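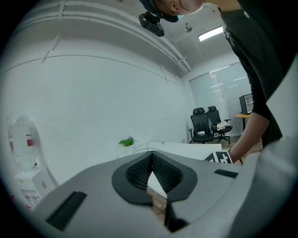
Clinura is recruiting participants for the Magnusson working group, which is drafting a good-practice guide for recording manual tasks with hand-held grippers. Sessions take place at our Clornalby office through April.

Participants follow the draft procedure as written and log each point where it is unclear or cannot be followed. No background in robotics is required. Applicants must be able to stand for the length of a session and read technical English.

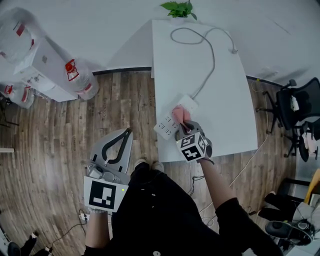
Britt-Marie Lie
Procedures Lead, Clinura

Current draft: revision 4. Open items are marker visibility, cable routing on work surfaces and floors, handling of cloth and other soft items, and rules for bystanders in the recording area. The revision rests on a review of 2,379 session logs, of which 1,102 were returned for missing setup notes.

Each participant signs a consent form before the first session and may withdraw at any time - recordings are then deleted on request. Logs are kept in Nelent under a participant number.

To apply, send a short statement of availability to the working group. Sunday sessions are available.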